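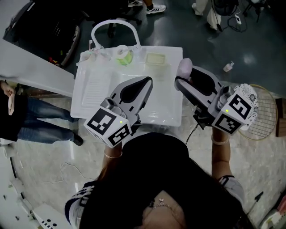
# The wash corner, September

A gallery of one, for now. Verena Ammann has promised me the rest once she finds the card they're on, and I have known Verena long enough to put this page up without waiting.

The subject is the corner at Raltport where small things get sorted: dishes, tools, bits of tubing, whatever has ended up in the tray by four in the afternoon. We moved there from Dallau with 11 boxes, and I would say nine of them held things nobody had asked for. The tray came along because it was already full and it seemed rude to empty it.

**The tray.** White plastic, with a ribbed stretch on the left like a washboard. Reto Thaler calls it the laundry department. He has never done any laundry in it, or, as far as I can establish, anywhere else.

**The far edge.** A white arch like a handle, a round container that's green on the inside, and a small rectangular dish in the sort of pale yellow that was once sold to people as "butter." Three items with no shared purpose, getting along better than most of the building.

**The far left corner.** Clear bags, tubing, and one small pink-and-white tool sticking up out of it all. I asked what the tool was for and got two answers, both confident.

**The pale pink thing.** Rounded, small, and the center of attention for the moment. It has a place in the Cirka drawer. The drawer has 30 compartments and a label on each, and the labels were written before anyone looked at what we owned.

**The floor.** Dark, glossy, and very good at showing off cables. There's a white power strip over there too, and a little white pump bottle standing by itself on the right. Pfister wants it on a shelf. Pfister may put it on a shelf.

**The jewelry.** A gold bangle on one wrist, a thin pale bracelet on the other, a fine necklace with a pendant. Easily the best-dressed sorting we've had — I usually turn up in the sweater with the paint on it.

More when the card surfaces. Verena thinks it's in one of the 11 boxes.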